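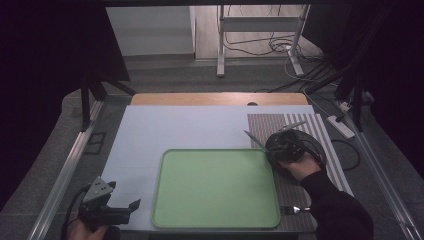
カトラリー配置の試験。右手側のグリッパーでナイフを把持。フォークはランチョンマット上。

Andness製ハンドヘルドグリッパー「Fivik」両手セット 使用レビュー

Fivikは、操作者が左右の手に1台ずつ持って使う有線式の平行グリッパーである。導入の目的は模倣学習用の把持データの収集で、対象は食器とカトラリーに絞った。比較対象として、以前から使っているTrarnudardの片手用モデルを併用した。購入は代理店のBhatia経由で、価格交渉はしていない。

質量は1台823 g(ケーブルを除く実測値)。Trarnudardより重い。重心が握りの真上に近いため、持ち上げた直後の印象は悪くないが、腕を前に伸ばした姿勢を続けると前腕に負担がくる。連続作業は短めに区切ったほうがよい。握りの径は大きめで、手の小さい操作者は開閉レバーに指を掛け直す動作が増えた。この掛け直しは記録データにも細かい揺れとして残る。

試験では、トレーの脇に敷いたランチョンマットを置き場所とし、フォークとナイフの持ち上げ、向きの変更、配置を繰り返した。試行はほぼ100回。操作は主に筆者と同僚のSelma Radonjićが担当した。

フォークの把持は、柄の中央付近を上から狙えば安定する。柄の端をつまむと把持点まわりに回転し、先端が先にマットへ触れる。Trarnudardでも同じ傾向があり、機種間の差は小さい。薄い金属の柄を平らな面から拾う動作では、Fivikのほうが指先の合わせが正確で、一度で拾える割合が高かった。布の上では逆に指先が織り目に引っ掛かることがあり、進入角を寝かせると悪化する。

ナイフは柄の形状で結果が分かれた。金属一体型の細い柄は、強く握っても軸まわりに少しずつ回る。木柄のものは接触面が広く取れるので扱いやすい。
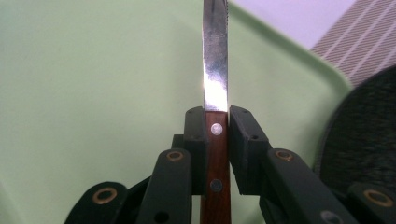

木柄のナイフを垂直に把持した状態。手元カメラの視点。パッドの上端が刃と柄の境目付近にくる。

垂直保持では、パッドの上端を柄の付け根に合わせる位置が最も安定した。これより下を挟むと、腕を振ったときに刃先側の揺れが大きくなる。パッドは矩形のブロック状で、リベットのある面を避けて挟むと当たりが均一になる。パッドの表面は滑りやすく、この点は不満が残る。Trarnudardには柔らかい表皮が付いており、摩擦だけを見ればそちらが上である。

リンク部のピボット穴には真鍮色のリングが入っている。開閉時のがたは小さく、試験の前後で手応えに変化は感じなかった。長期の摩耗については判断できる段階にない。

手元カメラの画角は、パッドと対象物の下半分を同時に収めるには十分だが、長い刃物を立てると先端が上に外れる。先端の位置が必要な作業では、頭部側のカメラとの併用が前提になる。もう一つの問題は白飛びで、刃の平らな面が上からの照明を受けると、柄に近い部分の模様が消える。露出を手動で固定できるものの、設定項目が階層の深いところにあり、初期値の自動露出に戻っていることに気づかず収録した回があった。Radonjićは照明側に拡散板を入れる対処を勧めている。筆者は露出を下げて使っている。

ケーブルは左右とも握りの側から出る。両手を交差させる動作で絡みやすく、肘の外側へ逃がす配線にしてからは支障が減った。コネクタにロック機構はない。付属の固定クリップは保持力が弱く、市販の面ファスナーに替えた。

同期精度については、左右の開閉量のログを突き合わせた範囲で問題となるずれは見られなかった。ログ形式は機種固有で、変換スクリプトを自作する必要がある。付属の説明書は開閉量の単位を明記しておらず、Bhatiaに問い合わせて確認した。返答は早かった。

評価は、カトラリーのような薄物を両手で扱うデータ収集なら推奨できる。片手で箱や瓶を扱う用途ではTrarnudardの軽さと摩擦の高さが有利で、買い替える理由は見当たらない。Andnessは3月に交換用パッドを出す予定としており、入手でき次第、同じ手順で木柄のナイフから再試験する。

2020年12月26日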